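Re: [chores] Is tidying still out of reach?
Sunday, March 15, 2026

> The Ekereo arm packs 900 cartons a shift at Vikbridge. If it
> can do that, clearing a bedroom should be solved by October.

I don't think that follows. The Vikbridge cartons are rigid, all one size, and arrive square to the gripper. Small soft items on a patterned cloth share none of those properties.

We ran 582 single picks at Oakley with the Mavside controller. Tape rolls and boxes gave almost no trouble. Hair ties and scrunchies were poor: the fingers closed on the cloth as well and dragged it. Face masks were worse, as the outline changes with every fold and the ear loops catch on whatever lies next to them.

Sorting into an open box adds a second problem, namely letting go. Elastic stays on the pad.

My own estimate for a mixed surface, unattended, is well past October.
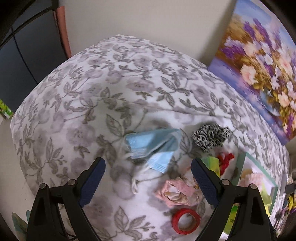
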